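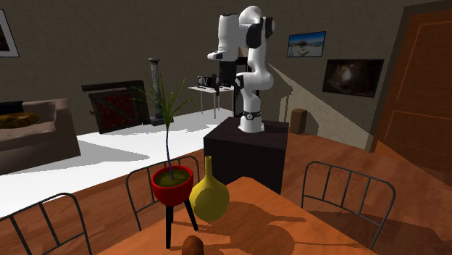 *A simulated dining room, with a robotic arm on a dark pedestal behind the wooden table.*

My laptop fan started up at ten past seven, halfway through a very quiet radio play, and I knew I'd be spending the rest of the evening cross. It's a Caron 14, three years old, and until this summer I'd have told anyone to buy one. Then the fan began roaring whenever I opened more than a couple of tabs. Email! I was reading email!

I did what everyone does and went looking for a new one. The one I liked was £669, and I had it in the basket (in the dark blue, very smart) when my neighbour Jocelyn Dizon asked if I'd ever cleaned the old one. I'd wiped the screen now and then. That wasn't what she meant.

So off I went to Bistano, the little repair shop in Estimthorpe, up the stairs beside the chemist. Pentti Laitinen had the back off before I'd found somewhere to put my umbrella. I won't tell you what was in the fan, except that I do have a cat and the cat does like a warm keyboard. He cleared it out, scraped off the old thermal paste, put on new and charged me £40.

I asked him whether I should have gone for one of those cooling stands with the blue lights. He made a face. Prop the back edge up on a book, he said, and stop using it on the duvet – fabric blocks the vents underneath, and mine had been living on a duvet since the spring.

The battery is another matter. I'd left it plugged in day and night, and it now gives me two hours if I'm lucky. Pentti showed me the setting that stops it charging at 80 per cent, which had been sitting in the menus all along, and he's ordering a new battery for October. I'm told it's a ten-minute job with the right screwdriver. I'm letting him do it.

I've emptied the basket, blue laptop and all. Last night I listened to the whole of the second episode with nine tabs open, and the cat has been given a cushion of her own by the radiator, where she has so far refused to sit.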